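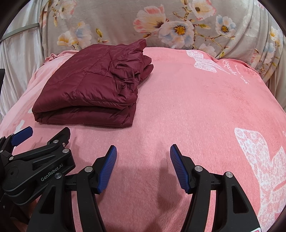 Figure 1. Folded quilted jacket on a pink fleece blanket, with the hand-held grippers.

Student Projects / Work and Technology
25 August 2026 – by a student of the Grigaitė study program
4 min read

Home folding work at Dritorell: what changes for the people who do it

1. Background

Dritorell is a laundry and garment care firm in Stusten. Until January, its folding room ran on hand labor alone. The firm now wants a folding cell, called Padix, to take over part of the bulky items: jackets, blankets, bedspreads. To teach the cell, workers fold clothes with a pair of hand-held grippers, and many of them do this at home, on a bed or a table. My project looked at what this did to their working day. I did not test the cell itself.

2. Method

I spoke with 19 workers, all from the folding room, and read the shift logs the firm let me see. The logs cover 1,818 recorded folds over seven weeks. I also tried the grippers myself for one afternoon, mostly on jackets.

3. The work

A puffer jacket is a hard item. The quilting is slippery and full of air, and the sleeves and collar make one side thicker than the other. In Figure 1 the front edge is a neat, rounded fold, while the right side is bunched up. Workers disagreed on whether a stack like that is good enough. By hand, most of them would press the air out with a forearm. With the grippers you pinch, lift and lay down, and the ribbed pads do the holding.

4. Findings

Pace. Everyone was slower with the grippers at first. The older hands minded this most – they were used to being the fast ones.

Pay. Folding room pay is by the piece, recording pay is by the hour. Seven people said they preferred the hourly rate. Others said they lost money in a good week.

Place. Working at home saved the bus ride, but the bedroom became a workplace. Several workers put the grippers away in the evening so they would not have to look at them.

Skill. Workers had to explain habits they had never put into words, such as which sleeve goes in first. Two of them now write the folding guide for new staff, a task that did not exist before.

Worry. Nearly 900 of the logged folds were jackets, and the jacket table is where people expect the first cuts in hours. Management told me no decision had been made.

5. Limits

The sample is small and comes from one firm. Padix was not yet running on the floor when I finished, so the effect on hours is still open. I would repeat the interviews after its first winter season, with the same questions on pay and place.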